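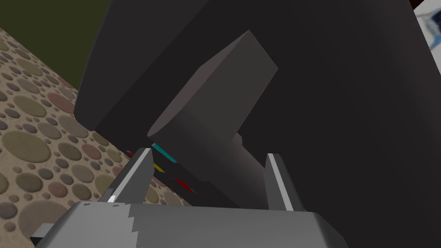

Wutico Recipe Card Transcriptions

README, last touched 07/06/2025

What it is

Typed-up text of handwritten recipe cards, plus the odd clipping and back-of-envelope. Mostly baking, preserves, a lot of slices. Collected from households in and near Wutico. Plain text and one big spreadsheet. Scans are not in this download, see Scans further down.

Put together by Telma Yáñez and Pascual Ibarra. Checking by Drahomíra Kopecký. Spreadsheet is Stelios Stergiou's work, blame me (Telma) for the notes column.

What's in the folder

cards.csv – one row per card
text/ – one file per card, same name as the id in cards.csv
households.csv – household code, rough decade, nothing else
measures.txt – our list of old measures and what we think they mean
unsure.txt – words we couldn't read, with best guesses
CHANGES.txt – what it says

The text files are UTF-8. The csv is too but if you open it in an old spreadsheet program the fractions go funny. Import it properly instead of double clicking.

Columns in cards.csv

id – household code then a running number, e.g. D-014
title – as written, including spelling
title_plain – our tidied version, use this one for searching
kind – cake, biscuit, slice, preserve, pudding, savoury, drink, household, other
decade – a guess unless date_written is filled in
date_written – only if there's a date on the card
credited_to – first name or initial if the writer gave one ("Joan's sponge"), surnames removed
hand – a, b, c etc. within one household. Hand "a" in one household has nothing to do with hand "a" in another
stains – y or n. People asked for this
notes – free text, messy

"household" as a kind means things like furniture polish and cough mixture. Please don't make the cough mixture.

How we transcribed

Line breaks kept. Spelling kept. Crossed-out words go in square brackets with a slash in front, like [/sugar]. Additions in another pen go in curly brackets. Question mark in round brackets after a word means we're not sure of it. Underlining not recorded, there was too much of it.

Fractions typed as 1/2, never as the single character. A few slipped through in the Farías set, will fix.

"Ditto" marks are written out as ditto. Temperatures are left in whatever the card says, so Fahrenheit, Celsius, gas marks and "mod. oven" all turn up, sometimes on the same card. No conversions in the text files. measures.txt has a table if you need one.

Each card typed by one person and read back by another against the original. Where they disagreed Drahomíra decided. The first 40 cards were done before we settled the rules for brackets and have been redone, but if you've got an old copy from October please bin it.

Households

19 households so far. Codes are letters, D is the biggest by a long way (two biscuit tins and a shoebox). Some gave us everything, some picked out favourites, so don't go comparing totals between households as if it says something about who baked more.

Farías set came in as photocopies, faint in places. More question marks there than anywhere else.

Drukell set is mostly community cookbook pages with handwriting in the margins. Only the handwriting is transcribed. Printed text is somebody else's and we left it out, so those files can look odd on their own – "double this" and that's the whole file.

Known problems

Duplicates. Plenty. The same lemon slice turns up in 4 households with small changes. We kept them all becuase the changes are the interesting bit. No column linking them yet.

Decade is shaky. Guessed from paper, pen, brand names and what the family remembers. Treat as a hint.

"Cup" and "spoon" aren't standardised. A dessertspoon is not a tablespoon and an Australian tablespoon isn't the same as everyone else's. See measures.txt before you scale anything.

Ids skip numbers. Cards were pulled when a family changed its mind. Nothing is missing from your download.

kind is wrong for some puddings. Steamed ones ended up under cake in the early rows.

Some cards have no method at all, just ingredients. That's how they were written.

Scans

Kept by Kurniawati Pattinasarany on the Clada drive. Ask if you need to check a reading. Tell us the id and what you think the word is. Scans not for reposting, several have addresses or phone numbers on the back.

Using it

Free for study, teaching, cooking from. If you print any of it, credit "Wutico Recipe Card Transcriptions" and leave the first names as given. No selling the set, or a cookbook made from it, without asking the households. We'll pass the request on.

If you cook one and it fails, check unsure.txt first. Over half the complaints so far have been a misread quantity of bicarb.

Corrections

Send id, line, what it says now, what it should say. One per line, plain text is fine. No need to send back the whole spreadsheet, we can't merge those.

Still to do

Fix fractions in Farías
Link the duplicates
Sort out puddings
Second tin from household K, not started
Index of ingredients, Stelios has a rough version that thinks "dates" are always fruit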